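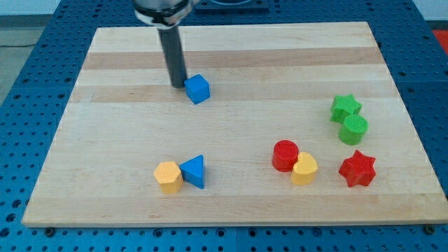 Mineral oil on maple board, still sticky after one week

Asked by Vittoria Russo
Category: Kitchen and Home > Wood care

Hello to all. I would like to ask about a big board of maple-like wood with two darker strips in it, which I received from my aunt when she moved to a smaller apartment. It was very dry and the color was almost gray in the corners. I washed it, I let it stand two days, and then I sanded it by hand with 120 paper and after that with 220.

Then I put oil. The shop did not have mineral oil, so I bought a bottle from Zenden that says "wood and butcher block finish" on the front. I put one thick coat, because the wood was drinking so much, and I left it overnight without wiping. The next morning I put a second coat, also thick. Now one week has passed and the surface is sticky. If I put a paper towel on it, small pieces of paper stay there. The smell is not bad but it is there, a little like old nuts.

My questions are these:

Is it spoiled, or will it become dry if I wait more?
Should I sand it again? I do not want to make it too thin, it has already a small hollow near one end.
Can I use it for bread meanwhile?

I live in Asau, where it is quite humid this time of year, if this is important. The board is kept flat on a table. Thank you in advance, and excuse my English.

Answer 1
Jahangir Karunaratne

Put it in the sun for a day. Mine was the same and the sun fixed it. Don't use it for bread yet.

Comment by Vittoria Russo: Thank you. I am a little afraid that it bends in the sun?
Comment by Jahangir Karunaratne: Mine didn't. Turn it over at lunch.

Answer 2 (chosen by the asker)
Elvira Cuervo

Dear Vittoria, I have made this same mistake, so I will try to explain what I understood from it. English is also my second language, so we are two.

First you must look at the back of the bottle. A "finish" is often not mineral oil. It can be linseed, tung or walnut oil, or a mix of these with some varnish. Mineral oil never becomes hard, it only goes into the wood, and what is too much you wipe away. The other oils become hard with air, and they do this well only when the coat is very thin. When the coat is thick, the top makes a skin and what is under the skin stays soft for a long time. The smell of nuts makes me think you have one of these.

If this is the case, I would not wait. I would do it in this order.

Take a cotton cloth and put on it a little mineral spirits. Work outside or with the windows open. Rub the board along the grain, and change the cloth when it becomes yellow. I used four cloths for mine, which was smaller. You will feel when the sticky layer is gone, because the cloth stops pulling.

Leave the board standing on its long side, so the air goes to both faces. With it flat on the counter the bottom gets no air, and this is also how a board starts to bend. In a humid place I would give it three days at least.

After this, pass the 220 paper very lightly, only to take off what is left. You do not need the 120 again. The small hollow you can leave in peace, it does no harm.

Then put real mineral oil, the kind they sell in the pharmacy. Thin coat, wait one hour, wipe with a dry cloth until it looks almost as if you put nothing. Repeat the next day if the wood is still pale. Do also the bottom and the ends. The ends drink more than the rest.

One important thing: the cloths with the first oil can become hot by themselves if you leave them in a ball, and they can start a fire. Open them flat outside until they are stiff, or put them in a can with water and a lid.

For bread, please wait until the spirits smell is completely gone. And if there is a nut oil in that bottle, think about whether someone with an allergy eats in your house.

Comment by Vittoria Russo: I looked at the back and it says linseed oil and "resins". So you were right. I will buy the spirits tomorrow.
Comment by Vittoria Russo: I did it on the weekend. It took three cloths. Not sticky anymore, and the dark strips look much darker than before. The first thin coat of pharmacy oil is on now.
Comment by Elvira Cuervo: Very good. Do not forget the ends.

Answer 3
Ornella Greco

I agree with the answer of Elvira, but I add that after the oil you can use beeswax. I melt one part of wax in four parts of mineral oil, in a glass jar that stands in hot water, and I rub it when it is like soft butter. Water stays on top in drops. I do it in February and again after the summer. My brother uses olive oil on his board and says it is the same, but his board has a smell, so I do not recommend it.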